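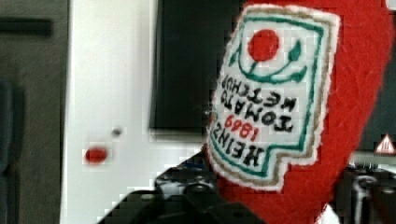
Attachment 1 — ketchup bottle, label side

Vumombridge Toy Library — Equipment Help Desk
Ticket opened: August 2018
Opened by: Ladbridge branch
Item: Plush ketchup bottle, from the play grocery set
Category: Cleaning / colour transfer
Priority: Normal
Status: Closed

Problem as reported

The play grocery set came back from loan and went through the usual wash before going on the shelf. The felt egg and the cloth bread slices came out with pink patches. The ketchup bottle was in the same load and it's the only red thing in the set, so we think it's the bottle. We also found red fluff stuck to the bread.

The bottle is holding its shape. The label is still stitched on all the way around as far as we can tell. We would like to know if the bottle can go out again, if the pink will come out of the egg, and if we should be washing this set some other way. There is a family on the wait list for it.

We use the branch washer on the warm cycle with Lenz powder, everything loose in the drum.

Help desk reply 1

Thanks, photo received. Please take the whole set off loan in Eltell for now and mark it "in repair" so the wait list doesn't release it automatically.

A few questions:

Is there a care tag anywhere on the bottle? Check the side seam and the base.
Has it been washed with the set before, or was this the first time?
Has any of the red gone onto the white of the label? Look closely at the edge of the patch, just outside the green line, and around the tomato.
Did the load go in the dryer?

Please don't dry anything pink with heat until we've sorted this out. If the egg and bread are still damp, keep them damp in a basin of cool water.

Ladbridge reply

No care tag. There is a bit of cut tape in the side seam where one might have been.

The bottle was a replacement for the old plastic one and Eltell shows it was added in May. It has been out on loan since then, with only a surface wipe between loans. So this was its first time in the machine.

The white on the label looks white to us. The lettering is fine too. A couple of the letters are a bit crowded together but we think they were stitched that way.

Nothing went in the dryer. Egg and bread are now in the basin.

Help desk reply 2

Good, that helps. A first wash with loose dye in the fabric would do this, and warm water makes it worse. Before anything else we need to know how much dye is still coming out.

Step 1. Rub test. Wet a white cloth with cool water, wring it out, and press it on the back of the bottle for a slow minute. Then rub lightly. Do the same with a dry cloth on a different spot. Stay off the label.

Step 2. Red thread test. The tomato and the 1869 are stitched in red as well, and that thread may not behave like the fabric. Press a damp cotton swab on the tomato only. Don't rub, and don't let water pool on the patch.

Step 3. For the egg and bread, change the cool water and add a little plain dish soap. Leave them to soak and change the water whenever it turns pink.

Let us know what you get on the cloths.

Ladbridge reply

Step 1: wet cloth came away clearly pink. Dry cloth picked up a few red fibres but no colour.
Step 2: swab was clean.
Step 3: bread is nearly back to normal. Egg is better but there's still a pink side.

Help desk reply 3

So the stitching is holding its colour and the red fabric is not. That is the easier way around, and we can treat the bottle by hand.

Rinse the bottle in a bucket of cool water, label facing up and out of the water as much as you can manage. Squeeze gently, don't wring. Empty the bucket, refill, and go again until the water stays clear. Write down how many rinses it takes — we'd like it for the item record.

After that, press it between two old towels and leave it to dry flat on the rack, label up. If you hang it, any pink water left in the stuffing could run down into the white patch. Allow 72 hours. It will feel dry on the outside well before the middle is.

For the egg, keep soaking. No bleach, as the yolk is glued felt and the last one fell apart.

Ladbridge reply

It took 6 rinses. Number 5 had the faintest tint and the last was clear. The bottle is on the rack in the back room with the window open a bit.

The bread is done and drying. We've stopped with the egg. There's a pale pink mark on the underside that isn't moving, and we can live with it if you can.

Help desk reply 4

Pink mark on the egg is fine. Note it in Eltell under condition so the next borrower isn't asked about it.

When the bottle is dry, repeat the wet cloth test. Also go over the fabric with the lint roller — light passes, all one direction, and again not over the label, where it can lift the ends of the thread. Some fuzz is normal on this kind of fabric. You only want to get rid of what's loose.

Ladbridge reply

Left for the full 72 hours. Squeezed the middle and it feels dry, no smell. Wet cloth test clean. Dry cloth clean. Lint roller used, a fair bit came off on the first pass and then hardly any. The label hasn't changed.

Resolution

Cause: loose dye in the red plush, released in a first machine wash on warm.
Fix: cool hand rinse until clear, dried flat, retested clean. Bread restored. Egg kept in the set with a minor mark.
Set returned to loan in Eltell and wait list released.

Changes to the item record

Ketchup bottle: hand wash only, cool water, separate from the rest of the set. Dry flat with the label up. No dryer.
Rest of grocery set: cool cycle, in the mesh bag.
Wash instructions card in the set box to be replaced. Ladbridge to print, help desk has sent the file.

Follow-up note

Vumombridge main branch has 2 grocery sets with red items added in the same order. Both are to get the wet cloth test at next return, logged on a new ticket if either one shows colour.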